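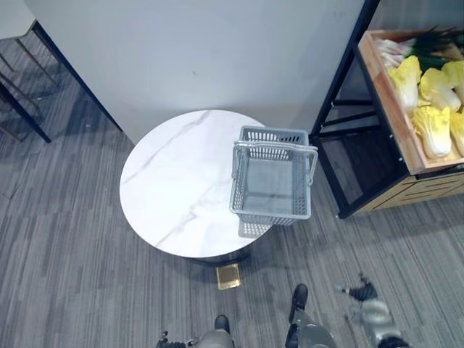 Can a Robot Get the Groceries Yet? Ask Again Later

December 2018

Nestor Samonte has a rule about visitors. They may ask him when a machine will be able to do the shopping, but they have to buy him a coffee first, and they aren't allowed to groan at the answer.

I bought the coffee. "Depends what you mean by shopping," he said, and I groaned.

Samonte runs floor trials at Allden, a small outfit that tests other people's robots on ordinary work. He came to it from retail. He spent his twenties stocking produce for a grocery chain and his thirties telling software companies why their ideas about stocking produce were wrong, until one of them hired him to say it full time. He is a cheerful man with low expectations, and he says the two are connected.

The job this season is baskets. Pick one up, carry it, put it down somewhere sensible. In July his team wrote up a list of store chores they thought a two-legged machine might manage, and it ran to 78 items. They have since crossed off a good many, some because the robot could do them and rather more because watching it try was bad for morale.

"People want to start with the hard stuff," he said. "They want it to choose a ripe melon. I can't choose a ripe melon. I worked in produce for nine years and I was guessing." 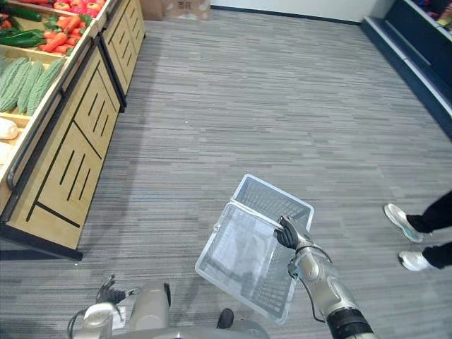

Carrying is the part of shopping that people forget is a skill. You reach for a basket with your mind on dinner, and your hand deals with the fact that the handle swings, the weight shifts and the whole thing would like to tip over. A robot's hand has to be taught each of those insults separately. When the machine has its fingers curled around the handle and the basket is tilting away from it over the carpet, Samonte sees several problems stacked on top of each other. There's the grip, there's the angle, there's the row of produce stands on the left to stay clear of, and there's somebody in white sneakers on the right who may or may not keep still.

"The shoes are the real test," he said. "A cabbage stays where you left it. Customers wander. They stop dead to read a text. We had a demo at Magbanua, the trade fair, and a man put his jacket on the robot's arm. He thought it was a coat rack! I have never been so proud of a machine for doing nothing."

I asked what counts as success. He pulled out a score sheet, which was printed on paper and had a ring from somebody else's coffee on it. A run gets marked in 3 stages: the pick, the carry and the set-down. On the sheet he showed me, from a long day in the summer, the machine had finished 46 runs with all stages passed. I said that sounded pretty good. He asked if I'd keep a teenager on the payroll who needed a full day to do that.

I said it would depend on the teenager.

"Right," he said. "And that's the trouble. We forgive teenagers."

The set-down is where he gets philosophical. A basket can be on a table in the sense that a lawyer would accept and still be hanging over the edge. Early on, the team scored that as a pass. Then someone from Plellis, a client that makes store fixtures and therefore has feelings about store fixtures, asked whether they'd accept it from a waiter. The scoring was changed that afternoon. 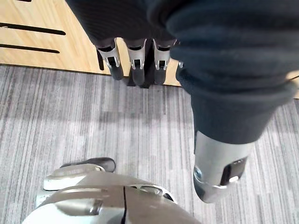
Fingers down, sleeves on: hand and forearm beside a wood-grain cabinet.

Hands take up most of his week. He talks about fingers the way other people talk about their knees. They get stiff and they need looking at, and they're always worst on the day the boss comes by. Allden has gone through several designs, and Samonte keeps the retired ones in a drawer he won't let anyone tidy.

"Everyone films the walking," he said. "Walking gets you on the news. But a shop doesn't pay anybody to walk. It pays them to arrive and then do something with their hands."

What about at home, I asked. I have a kitchen, and in it a dishwasher that has been waiting to be emptied since I left. He winced.

"A store is the easy version. The shelves are where they were yesterday. Your kitchen, no offense, I bet there's a chair in the wrong place right now."

There was. There were two. 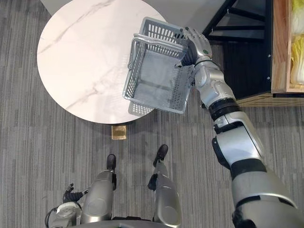 He does think it will come, a chore at a time, and the dull ones first. His own bet is on returning empty baskets to the stack by the door, a job that no one at any store he worked in ever volunteered for. Fetching items from a list would follow, provided the items are boxed and the list is short. Zotetex, a rival lab across town, has been telling investors it will have a machine doing a family's weekly shop in 3 years. I asked Samonte what he made of that.

"I think it's a lovely family," he said. "I'd like to know what they eat."

He wouldn't give me a date of his own. He did say he had stopped making bets with his sister, who runs a bakery and has offered, more than once, to come down and carry the basket herself. Her rate is reasonable, he said, and she already knows how to put things down on a table.

Then he looked at his watch, finished the coffee I'd paid for and went back to see about a thumb.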